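Pasta Shelf FAQ
Gumano Pantry Notes - small kitchens, dry goods, mild opinions

I wrote one short post about keeping pasta on a little yellow shelf and got more mail than I did for the whole series on knives. Some of it was kind. Answers to what keeps coming up are below, and I'll add to them when I feel like it.

Why give pasta a shelf of its own?
Pasta spreads. You buy a box for Tuesday's dinner, you forget you bought it, you buy another. When I cleared my mother's cupboard in June I found 13 packages, and two of them were open at the wrong end. With one shelf you can see what you have, and when the shelf is full you stop shopping.

Do I have to take everything out first?
Yes. Sorry. Put the lot on the floor or a table and look at it. Half-measures get you a neat front row with chaos behind it. If you can only face half today, leave the boxes that already stand up nicely and deal with the long spaghetti, which is always the trouble.
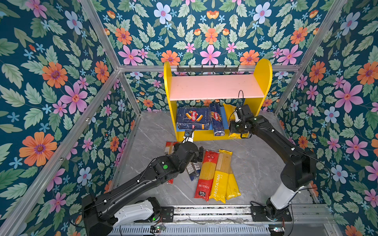
Which shelf should the pasta go on, upper or lower?
Lower, if you have two. Pasta is heavier than it looks in quantity, and a shelf with a board above it keeps people from piling things on top. Leave the upper one bare for a week and see what you miss. (You'll miss nothing. Somebody will put keys on it.)

Should boxes stand up or lie flat?
Tall spaghetti boxes stand. Short boxes can be stacked on their sides, two high at most. I used to go higher, and I used to pick rigatoni out from behind the stove.
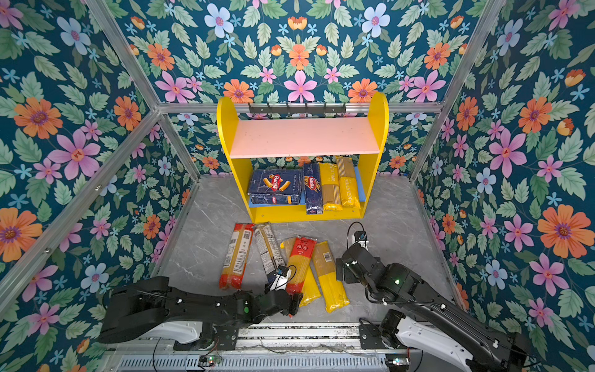 Beathag Semple writes that stacking is for bricks, and that every box in her house stands on its end with the name facing out, like books. I admire this and can't live up to it. Her way does need a shelf with some height to it, so measure your tallest spaghetti box before you start sawing.

What about bags?
Bags are the reason people give up. A soft bag won't stand by itself, so wedge it between a box and the side panel. Long bags of spaghetti can lie down, all pointing the same way. Don't make a heap of them and plan to come back later - I have met later, and it doesn't sort pasta.
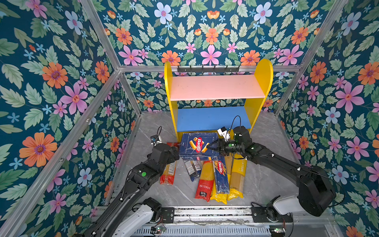

Gregor Dow wants to know why anyone would bother, when a heap works fine and he can always find the penne by feel. Gregor, if you're happy, put the shelf to some other use. Everyone else, keep reading.

Do I need matching jars?
No. A set from Zarari costs more than the pasta will in a year, and then you've lost the cooking times. Keep the packaging. Mixed brands look a bit loud together, and you'll get over it by the weekend.

Is it fine if a box leans?
A little. If it leans on another box, leave it. If it leans on a bag, the bag will lose, so put something solid in between. 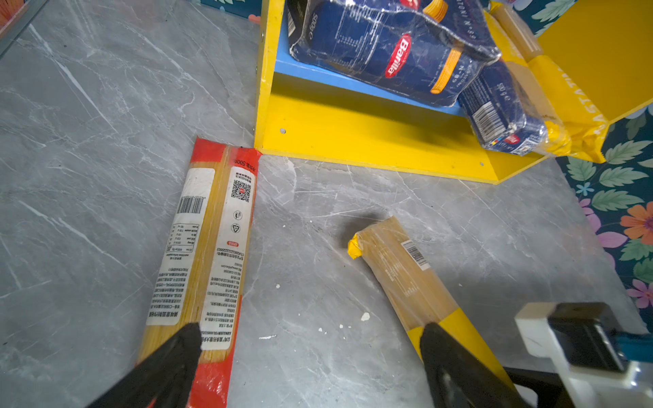

The same goes for anything that got put in upside down. Turn it if it bothers you and your hand is in there anyway. I wouldn't get up for it.

How often should I redo the shelf?
Whenever you can't get a new package in without using your shoulder. At my house that's every 22 days or so, sooner if there's been a sale.

Where do I send a question?
Use the form. Wouter Stevens reads everything and passes along the polite ones.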